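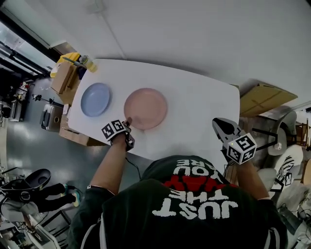 Over 800 good ones now, of the 2375 Goicoechea wants, and my wrists know about it. Plates all morning. The list from upstairs says "stack, unstack, slide, swap, turn over" and I am still only on stack, because stack is where it all goes wrong for the model. It learnt cups in a week. Plates it sort of pats at. Maite thinks the approach is too tidy in the examples we've given it — always from above, always dead centre — so today was rims only, left side, left gripper going to the pink plate and the blue one left alone next to it. Then the same with them swapped. Then with the pink one a bit further off. Then I forgot which I had done and had to look back through the log, which cost me most of the time before coffee.

Tally at lunch: 166 takes kept. Threw out a lot more than I'd like. The usual things. Talking. Stopping halfway to think. Letting the left one drift when the right one is meant to be parked. Maite Salcedo can tell a hesitation from across the room, I swear, she doesn't even look at the playback, just says "again" and I go again. She's right every time and it is very annoying.

Lost tracking 3 times after lunch, all on the left. I'd turned my wrist so far in that the markers on the cube went out of sight, so the path jumps about like a flea. Restarted Bodari, lost the last few takes, said some things. Must remember — elbow out, cube up. Wrote it on my hand. Washed it off at the next tea break, obviosly.

Argument about mistakes. Not a proper argument. I say leave some in, a slipped plate and then a second go at it, because the thing has to see somebody recover or it will just freeze the first time a rim gets away from it. Maite says fine, but label them, and not more than a few in a batch, or it'll learn to fumble on purpose. Budivent people apparently threw out all of theirs and regretted it, though I only have that from her and she only has it from someone at Ekeck. We agreed on a separate folder. I have to name it. Called it "oops" for now.

Other thing that came up — speed. I've got quicker since June without noticing. Put one of the early takes next to one from this morning and I look like two different people, the old one creeping up on the plate as if it might bite. Is that bad? If half the set is slow and half is quick, what does it copy? Something in the middle, or does it go slow then quick then slow? Asked Maite, she said "good question" and wrote it down, and from her that means more work for me. Probably a whole batch again at the old pace. I can't even do the old pace any more, I'd have to count in my head.

Tried the trained version for a bit at four, on the arm next door. It went for the plate from the left! Never did that before. Got a finger to the rim, tipped it a bit, then just stayed there. Held it like that till Maite hit stop. Came back and looked at my own takes and yes, there it is, I pause at the rim. Every single time. A little rest before I lift, I had no idea I did it. So it's my habit it has picked up, and now I can't stop seeing it, I did it with my actual dinner plate tonight at the sink.

So tomorrow: no pause. Touch and go straight up. Maite wants the rim takes kept anyway, to compare, so they aren't wasted, thank goodness.

Shoulders bad from leaning over. Hot water bottle. Need to ask if the table can go up a bit or whether that spoils the match with the older takes, I bet it does.

To do — charge both grippers tonight (forgot, they're still on the bench, do it first thing). Ask Goicoechea about bowls. Rename oops. Bring own mug, somebody's had mine. Bed, it's gone eleven.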